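Small white nightstand, drawer won't stay shut. Keep, fix or bin?

Home & Furniture > Bedrooms and Storage

plumline40
28 May 2026
Hi all! I'm clearing out the spare room before my sister's kids come to stay in June and I've got this little white Clinberg nightstand that's driving me up the wall. One drawer, flat top, dark round knob, nothing fancy. The drawer creeps open by itself. I push it in, go make coffee, come back and it's poking out again. Runners are metal, one each side. Do I fix it or let it go? I paid 40 dollars for it, so I'm not going to cry either way, but it does fit the spot perfectly.

tackroomtess
Check your floor first! I had the same thing with a dresser in our last place (old house, nothing level anywhere) and I took the whole runner apart before I thought to set a marble on the floor. It rolled straight to the window. Two felt pads under the front feet and the drawer has stayed put ever since.

oakandashes
Sorry, I'd skip the pads. If a drawer opens by itself the little catch at the back of the runner is worn out, and tilting the whole piece just hides it. New Sarik runners are 12 bucks a pair and it's a twenty minute job with a screwdriver. Measure the old ones closed, not pulled out. I got that wrong once and had to send them back.

tackroomtess
Hides it, sure, but it's a nightstand. Nobody is grading it :)

plumline40
Ok, I emptied it and had a proper look. The inside is cleaner than I expected, pale gray walls and no stains, so I'm leaning toward keeping it. It's up against the wall next to the white table for now. I left the drawer partway open. 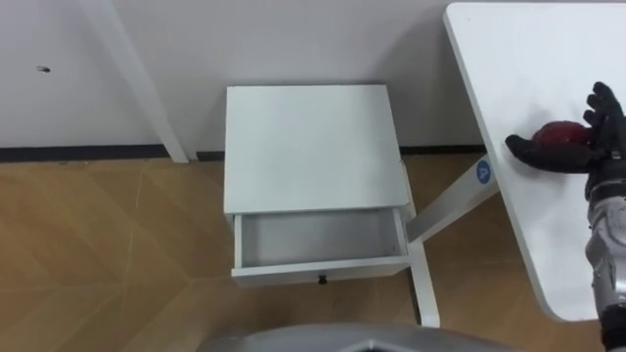 Re: Small white nightstand, drawer won't stay shut

oakandashes
Oh, that's a nice plain little thing, keep it! The front panel looks good and thick compared with the sides, so a bigger knob would go on there fine if you ever want one. I still say runners.

hobnail350
Going against the crowd, I'd get rid of it. One shallow drawer is no use to kids, they want somewhere to dump books and chargers and a water glass. We swapped ours for an open Lammers cube and the bedroom floor has been clear for months.

plumline40
See, I want the drawer! Open shelves in my house turn into a museum of hair ties. And the top is big enough for a lamp if I find a small one.

tackroomtess
Same here, drawers forever. Did you try the marble?

plumline40
No marbles, used a gumball. It rolled toward the door, pretty fast too. So I guess you're both allowed to be right? I'm putting pads on tonight, and if it still creeps I'll order the runners. Does anybody know if the Zutach felt ones stay stuck on a wood floor? Mine always slide off and end up in the vacuum.

oakandashes
Wipe the feet with rubbing alcohol first and leave it overnight before you shove it around. Or get the nail-on kind.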